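27 February 2018

Sorting pouches and folders, bench 2

Started on the document pouches today. The Bultura order came in one box with everything mixed, so the first job was getting like with like. Mesh zipper pouches go by trim color, plastic folders in their own pile. Kerekes wants the trim color written on the sheet, so add a column for it.
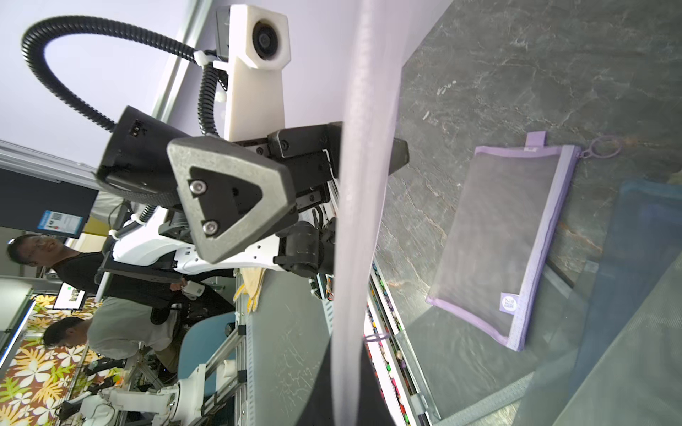
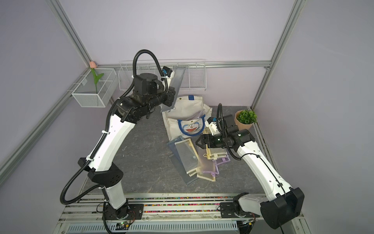 Mesh pouches with yellow trim and with purple, and the canvas tote:

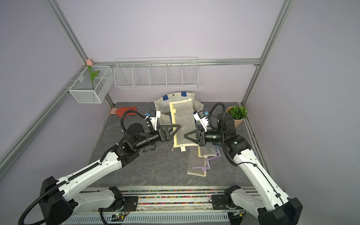
Zippers should be fully closed before anything is stacked. A half-open one catches on the mesh of the next pouch and the whole stack shifts. Pulls all to the same side – I keep forgetting this.

The folders slide more than the pouches do. Keep that pile to 20 at most and put it down flat.

Stock sheet says 302 pieces, Zikavach's delivery note says 31 fewer. Not resolved. Ask Skunia for the packing list before the next box is opened.

To do: new labels for the shelf, lavender trim listed separately from purple.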